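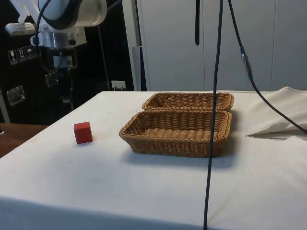 Table Tips for a Robot Club That Meets Around Real Life

Posted 12/02/2021 by the Skidberg Robot Club parents' page

If your club is anything like ours, half of every session used to go to hunting for things, and the other half to wondering why the arm missed a block it had picked up fine the week before. We run a pick-and-place project with the middle schoolers (the task is simple to say and hard to do: get the block into the right basket), and over two seasons we've collected a pile of little household tricks that have saved us a lot of grief. Most of them came out of somebody's kitchen or linen closet.

Start with the cloth. A plain white tablecloth makes a colored block easy to pick out, for the kids and for the software both. Iron it the night before and let it hang well over the front of the table so it doesn't creep. Ours is 44 inches wide and I wish it were wider. Keep a spare within reach, and don't fret about folding it nicely. Pencil smudges come out with dish soap and a soft toothbrush if you get to them the same day.

Wicker baskets are lovely for this! They weigh next to nothing, the kids can't crack them, and the thick rim gives you something definite to measure from. Set two end to end with the rims touching and you have your two sorting bins. Before you buy, run an old nylon stocking around the inside - anywhere it snags, snip the loose strand with nail scissors. If they slide, a scrap of rubber shelf liner underneath does the trick.

One block at a time, please. I know the temptation, we all want to see a big pile of them go. But our Zultitz team spent most of March chasing a problem that cleared up the minute they went back to a single red cube. Leave it a bit crooked on purpose, too. A program that only works on a perfectly straight block isn't finished yet.

Cables are my own bugbear. Anything that hangs down over the table should be checked before each run with the arm moved slowly through its whole path, and a long one can be tied back with a strip of old T-shirt, which is kinder than a zip tie and comes off in a second. Label both ends with masking tape. Fingers and long hair stay back while the arm is powered, and that goes for grown-ups.

For the Teshome meet we pack the night before, soft things last, and tape the list inside the lid. Sater rules give you 40 minutes to set up and we've done it in 24, with one cloth still in the dryer at home.

Shares: 44
Comments: 2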